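Rehearsing in Software

The demonstration at Skunen began eight minutes behind schedule, while Houda Metwally restarted a workstation that had refused to load its kitchen. Visitors took the delay as a chance to look over the test bay, where the physical arm stood locked out for the morning. Everything on the program would run in simulation.

Skunen develops control software for household manipulation. Its current project, Kazmi, trains a policy on rendered rooms before any of it reaches hardware. Metwally, who leads the simulation group, described the pipeline in two parts. A scene generator places furniture, lighting and small objects. A physics engine then resolves contact between the gripper and whatever it touches, and that step takes most of the computing time.

"Rendering is cheap for us," she said. "Friction is expensive."

The group ran 17 episodes for the audience, each with a different layout. The task was a single pick: approach from overhead, close two fingers, lift. Episodes were scored on clearance and on whether neighboring objects moved. Three failed. In two of those the fingers closed too high and lost the object. In the third the planner found no path and stopped.

Latifa Hegazy, who wrote the planner, put the joint torques for that last run on a second screen and took questions. Most concerned transfer to real kitchens. She would give no success rate — the hardware trials, begun in December, are still being scored.
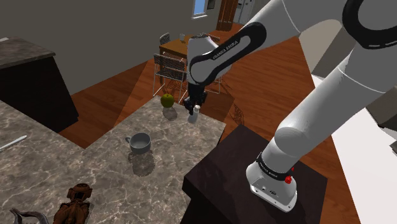
A simulated Franka Emika arm holds a white bottle just over the marble counter, with a green apple and a mug nearby.

Small cylinders with rounded caps are a standard case for the group, Hegazy said, as the usable contact area shrinks toward the top. Grip force is capped in software, and the cap is lowered whenever the model reports slip without a matching change in load.

The next release of Kazmi will add drawers and hinged doors.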